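16 April 2024
Adhesives bench, Vurnmont building, ground floor

Second week of the shoe sole peel trials, and the glue is winning on points. Savberg sent the new batch of rubber outsoles on Friday with a note saying they had been "lightly washed." Washed with what, the note does not say. My money is on dish soap, going by the smell.

Carried on with the two-part polyurethane from Cozma. Mixed it by weight this time, because the syringe marks and I no longer trust each other. Press at 300 newtons on the first set, 400 on the second. Left both clamped through lunch and a meeting concerning the future of meetings.

First set peeled clean off the rubber side with a noise like a bandage coming off a hairy arm. Glue stayed entirely on the leather. Second set did the same, only slower and with more dignity. So pressure isn't it, or isn't all of it, and the extra clamping mostly tested the clamps. One of them now has a lean. I have put tape on it and hidden it at the back of the drawer, where Shahram will find it by Thursday.

Roughened a third set with the 100 grit paper, wiped with solvent, waited until the shine went off, then glued. These held. They held well enough that the leather tore before the bond did, and I stood there feeling clever until I remembered that I had changed two things at once. Shahram Kordestani has a word for people who do that. He used it.
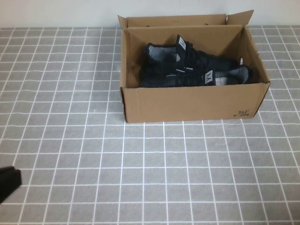
Is it the sanding or the solvent that makes the bond hold?

Most likely the sanding, going by one solvent-only strip I ran at the end of the day. It came off almost as easily as the untreated ones, with a few islands of glue left on the rubber near the heel end. One strip proves very little, so tomorrow gets a proper split: sanded only, wiped only, both, neither. Same adhesive pot, same operator, same bad radio station.

Strip count in the log now stands at 1,126 since we started the Drernance job, if you include the ones from the winter that were stored on the radiator. I would prefer not to include them. The spreadsheet includes them and can't be talked out of it.

Other things, in no order:

The peel tester drifts when the door to the loading bay is open. Zero it with the door shut and then keep the door shut, please, whoever you are.

Hardener is down to the last can. The reorder form wants a cost code and the cost code wants a form. I've sent both and will see which one arrives first.

The marker we use on the leather bleeds into the bond area. Pencil on the back only from now on. I have relabeled the third set, except for the two torn ones, which are recognizable.

Need to ask Savberg what the wash was. Drafted an email, deleted the part about the smell, put it back in.

Next: cut strips for the four-way split, new paper on the sanding block, clamps on at 300 and leave them overnight.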